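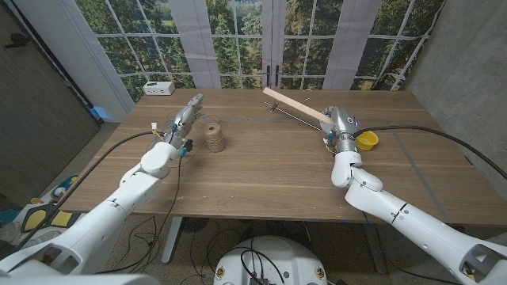
Nneka Ogundipe maintains that a district should be studied from its water outward, and that a student who learns the towns of Gadine before its rivers will have to learn the towns twice. Jad Farah would begin with the roads. This chapter follows Ogundipe's order for the most part and comes back to the roads in Section 4.

Chapter 3
The Coastal District of Gadine

Gadine is a low-lying district on the east coast. It covers 360 square miles and is divided into an upland strip in the west, a wide plain in the middle, and a belt of marsh and sand along the sea. The headquarters is at Mellor, on the plain, where the main road crosses the Ikuvov River. The only port is Zollby, at the river mouth.

The highest ground is in the northwest, where the hills reach 400 feet. The soil there is thin and stony, and most of the land is used for grazing. Farther east the slope is so slight that rainwater stands in the fields after a heavy storm, and farmers on the plain have dug drainage ditches for as long as there have been land records. Many of these ditches still mark the boundaries between villages.

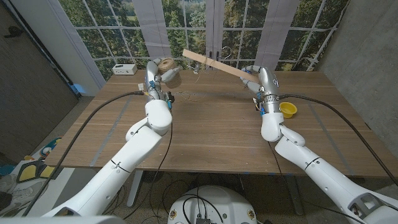

The Ikuvov enters the district from the west and flows past Mellor in wide bends. Below the town it splits into two channels. The northern channel carries most of the water and is deep enough for barges. The southern channel has been filling with silt, and in the dry months it can be crossed on foot in several places. Between the two lies the Island, which is the name used locally even though its western end is joined to the mainland by an embankment.

January is the coldest month and also one of the driest. The heaviest rain comes in early fall. Floods on the lower river are most common then, but the flood of April 2022 showed that spring storms can do as much damage when they arrive on a high tide. Water covered the Zollby road for 10 days, and the fish market had to be moved to Mellor.

Terms to know before you read on: channel, embankment, headquarters, plain, silt, tidal marsh.
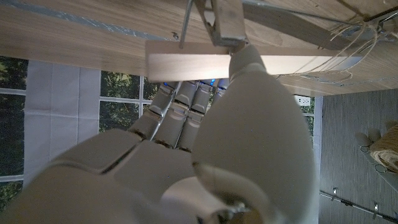 3.1 The River and the Plain

Most people in Gadine live on the plain. The villages stand on slightly raised ground, usually old riverbanks left behind when the Ikuvov changed its course. On a map they form curved lines, and these lines show where the river once ran. Find the curve of villages south of Mellor on the district map and compare it with the present southern channel.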